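**Reading Room Users Group: minutes of the May meeting**

Held in the small meeting room, second floor, 4:00 p.m.

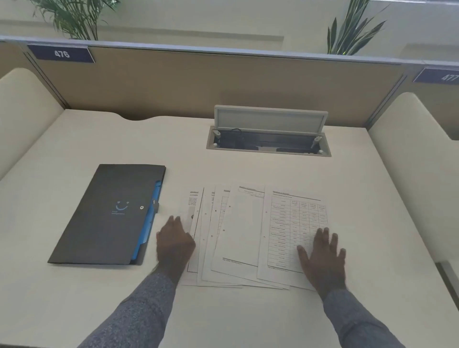 *Desk 476, with the power box open.*

**Present:** Esko Väisänen (chair), Gitau Swai (minutes), the building services manager, the evening desk supervisor, two graduate student members, one undergraduate member.

**Apologies:** the accessibility adviser, who sent written comments on items 3 and 5.

**1. Minutes of the last meeting**

Accepted with one correction. Under item 4 the supplier of the replacement desk lamps was given as Jelmont. It should read Lodhi. Jelmont supplied the chairs.

**2. Matters arising**

2.1 Water fountain on the second floor landing. Repaired in April. One complaint since, about pressure. Building services to look at it again.

2.2 Lockers. The unclaimed contents of the lockers cleared in January have been held for 90 days and can now be disposed of. The evening desk supervisor asked that books be checked for library stamps first. Agreed.

2.3 Signs on the stair doors. Still waiting on the print shop. Carried forward.

**3. Study cubicles**

3.1 Use. Gitau Swai reported bookings for the cubicles over the spring term. There were 1,238 bookings, against 786 in the same term last year. Most of the increase is in the afternoon. Mornings before ten are still quiet. Members discussed whether the booking limit should come down from four hours to three. The graduate members were against this and said that anyone working through a stack of papers needs the full four. The undergraduate member said she had given up trying to get a place after lunch. It was agreed to leave the limit alone until the fall and to look at no-shows first.

3.2 No-shows. A booked cubicle is currently held for thirty minutes. Proposal from the evening desk supervisor to cut this to fifteen. Agreed, to start with the summer timetable. Notice to go on the booking page and at the desk.

3.3 Number plaques. The blue plaques on the top rail are easy to read from the aisle, but the numbers do not match the floor plan by the elevator, which still shows the old numbering. Users have been going to the wrong cubicle and finding it taken. The plaques clip on, and one graduate member reported that two of them in the back row had been swapped, either by accident or as a joke. Building services to check the whole run against the booking system and correct the floor plan. Fixing the plaques permanently was discussed and not supported, as the rail may have to come off when the fabric is cleaned.

3.4 Power boxes. There was a long discussion on this. The boxes are set into the desktop toward the back, with a gray lid that stands up when open. Points raised:

- Some users do not know the box is there and run laptop leads across the aisle to the wall outlets. The lid sits flush when it is shut, and without a label it looks like part of the desk.
- With the lid up, there is less room at the back of the desk for a large monitor or a book stand.
- Loose cables are being left in the wells. The evening desk supervisor has collected several and keeps them in the lost property drawer. Members asked that staff leave in place any cable that belongs to the box.
- Three boxes have no power at one socket. The desk numbers were given to building services after the meeting.
- Crumbs and pencil shavings collect in the well. Cleaning staff are not allowed to use a vacuum on them while the power is on.

Building services reported that Trandside, who fitted the boxes, will inspect all of them in one visit if the request comes in as a single list. Members to send any known faults to Gitau Swai by the end of the month. A small label reading "Power: lift lid" will be tried on one row.

3.5 Written comments from the accessibility adviser. She asks that at least two cubicles near the entrance have an outlet that can be reached without leaning across the desk. She notes that the present boxes are too far back for some users. The chair said this was a fair point and should have come up when the desks were ordered. Building services to price an outlet mounted at the front edge for two desks and bring the figure to the next meeting.

3.6 Padded side panels. Generally liked. They cut down noise from the neighboring desk and people say they can concentrate. The cream color was questioned again on grounds of dirt. Building services said that the covers can be wiped but do not come off. A cleaning product from Grultitz has been tested on one panel in the back row and left no mark. It will be used on the rest during the summer closing. The fabric on the back partitions needs a different treatment and will be quoted separately.

3.7 Pins and tape. Users are pinning notes to the beige partition. Pins leave holes and one member had found a pin on a seat. Tape pulls at the fabric. It was suggested that a clip or a narrow strip of cork be provided. No decision. Esko Väisänen to ask whether other floors have found something that works.

**4. Desk surfaces and papers left behind**

4.1 The evening desk supervisor raised the matter of papers and folders left on desks at closing. Staff now pick up everything left at 9:45 p.m. and put it in a tray marked with the desk number and the date. Some of what is left is plainly important, such as marked drafts and signed forms. Other sheets are scrap. Staff do not want to be the ones to decide which is which.

4.2 Agreed as follows. All paper is kept for two weeks. Folders with contents are kept until the end of term. Anything with a name on it gets an email from the desk. Users should be reminded to put a name inside the cover of a folder. A graduate member pointed out that half the department carries the same dark folder and that the name on the inside is the only way to tell them apart.

4.3 Spreading out. One member asked if wider desks were possible. With five or six sheets laid side by side there is little room left for a laptop. Building services said the width is set by the side panels and cannot be changed. The big tables on the first floor are available without booking and the desk will point people there.

4.4 Marks on the white desktops. Ink and highlighter come off with the ordinary spray if they are dealt with the same day. Permanent marker does not. Two desktops need attention over the summer.

**5. Plants**

5.1 The plants behind the cubicle partitions are in fair condition. The palm-like ones do well. The ones with the long pointed leaves have been watered too often, by several well-meaning people, and a rota was proposed. The chair did not want a rota. It was agreed that the morning desk will water once a week and that a card will be put in each pot asking others not to.

5.2 The accessibility adviser asked that pots be kept out of the walkway behind the back row. Building services confirmed the walkway measures 89 centimeters at its narrowest point with the pots pushed in to the wall. The adviser would like more if it can be had. Pots to be moved to the window end where there is space for them, as long as the light is not too strong.

**6. Lighting**

The Lodhi lamps have been fitted to the long tables. No complaints so far. The graduate members asked if any were left over for the back row of cubicles, where the ceiling light is weak after dark. Four are left. These will be lent out from the desk against a student card, and the loan record looked at in October.

**7. Summer closing**

The room closes for two weeks in July for cleaning and repairs. Lockers need not be emptied. Work planned so far: side panels, two desktops, power box inspection if Trandside can make the dates, carpet by the entrance. Gitau Swai to put up the notice in good time. Last year it went up four days before and people were rightly annoyed.

**8. Any other business**

8.1 A request for a pencil sharpener at the desk. Agreed.

8.2 Phone calls in the cubicles. Some users take calls in the belief that the panels block the sound. They do not. A line to be added to the booking confirmation.

8.3 Coat hooks. There is nowhere in the cubicles to hang a coat and they end up on the floor or over the side panels. Building services to find out if a hook can be fixed to the outer end of each row.

**Actions**

| Action | Who |
|---|---|
| Check plaques and correct floor plan | Building services |
| Collect list of faulty power boxes, send to Trandside | Gitau Swai |
| Trial label on one row | Building services |
| Price front-edge outlets for two desks | Building services |
| Ask other floors about notes and pins | Esko Väisänen |
| Notice on fifteen-minute rule | Evening desk |
| Names in folders: reminder at desk | Evening desk |
| Cards for plant pots | Morning desk |
| Summer closing notice | Gitau Swai |
| Coat hooks | Building services |

**Next meeting:** September, same room, 4:00 p.m. Items for the agenda to Gitau Swai one week before.

The meeting closed at 5:20 p.m.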